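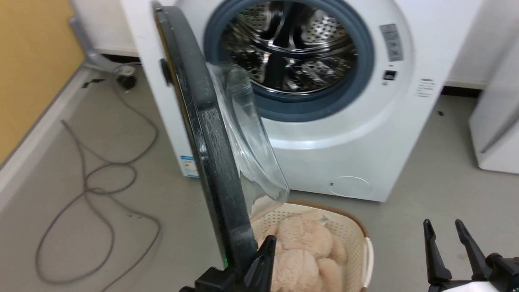
Nobuhle Tshabalala has a new single out, and I've had it on repeat since breakfast

Home Entertainment Music

I first heard Nobuhle Tshabalala sing in the back room of a bar in Jilldale, where she did two songs and then apologized for taking up our time (she really did!). So it makes me very happy to report that her new single, Fleselum, came out this February, and it's a beauty.

It's her first release with producer Surachet Thaweesak, who also plays bass on it. He told me they recorded the vocal in one evening at his place in Clallavbridge, then spent weeks arguing over the drums. "She wanted them louder. I wanted them gone," he said. She won, and I'm on her side, because that chorus needs every thump it can get.

The words are half in English and half in Zulu, and there's a gorgeous accordion part from Heidrun Auer near the end that I wish went on for another minute.

Nobuhle is pressing 200 copies on seven-inch vinyl, with a slower version on the B-side. You'll find them at the launch show at the Pongsiri, where doors open at 7 p.m. and Iñaki Vallejo plays a solo guitar set first. She says an album is coming, but she wouldn't give me a date, and believe me, I asked twice.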